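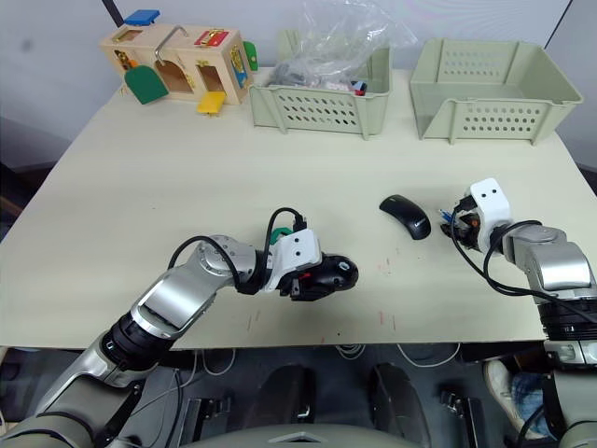

Lending room in Umier adds computer mice and latch toys to its shelves

UMIER, February 2024 — Residents of Umier can now borrow a computer mouse in the same place where they borrow a toy for their children. The Rustau lending room on Sotelo Street has opened a new section for small computer equipment, and at the same time it has made its collection of wooden activity toys larger.

The new section was requested by members for more than a year, according to Arnulfo Llanos, who manages the lending room. Many families in the neighborhood have a laptop at home, he said, but they use it only with the touchpad, and this is difficult for older people and for children who must do long school exercises.

"A mouse is a small thing and people think everybody has one," Llanos said. "Then the mouse breaks during homework, and the shop in the town is already closed."

The mice are plain black models, given by two offices that moved out of the Golonano building in November. They can be taken home for five weeks and renewed one time. Each mouse is tried on a computer before it goes out and again when it comes back. The shell and the buttons are wiped with a cloth that is only a little damp, and the wheel is cleaned with a dry brush.

The toys are also checked by hand. The lock-and-latch boxes, which have small doors that a child must open and close in different ways, need the most attention. Screws become loose after many loans, and a latch that is too stiff can pinch a finger. Every door is opened and every hook is moved before the box is given to the next family. When a part is worn, the box stays in the workroom until a new part is found.

Llanos said the boxes are popular with parents of children between two and four years old. One of them, a light wooden house with colored doors, is often reserved before it comes back. For this reason the loan of a latch box is now limited to three weeks, and it cannot be renewed if another family is waiting.

The lending room had 353 registered households at the end of last year. It made 1,357 loans in the same period, and the largest part of them were toys and puzzles. Kitchen equipment was second. Nearly 13 percent of the items came back late, but very few were lost.

Members have different opinions about the new section. Some of them asked why the money for repairs should be used for computer equipment, when the board games still have missing pieces. Llanos answered that the mice were free and that the cleaning takes only a short time — the board games, he said, will be sorted before the summer. A list of the missing pieces is already on the wall next to the entrance, and anyone who has spare dice, pawns or cards at home is invited to bring them.

Keyboards may be added later, but there is no decision yet. The lending room has received several offers, and the question is mostly one of space, because a keyboard takes the place of many smaller items on a shelf. Printers and monitors will not be accepted.

Persons who want to give a mouse are asked to bring it clean and with the cable not knotted, if it has a cable. A wireless mouse must come together with its receiver. Batteries should be removed at home. Toys can be given if they are complete and if the paint is not coming off. Wooden toys that were repaired with nails are not taken.

To borrow, it is necessary to show a membership card and to sign the loan sheet at the desk. New members need a document with their address in Umier. There is no deposit for the mice or for the toys, but a member who loses an item is asked to replace it with a similar one or to pay for it in small parts.

The desk is open in the afternoon, and in the morning during school vacations. Returns can be left at the desk only — the box by the street door is for books, and items with batteries or moving parts should not be put in it.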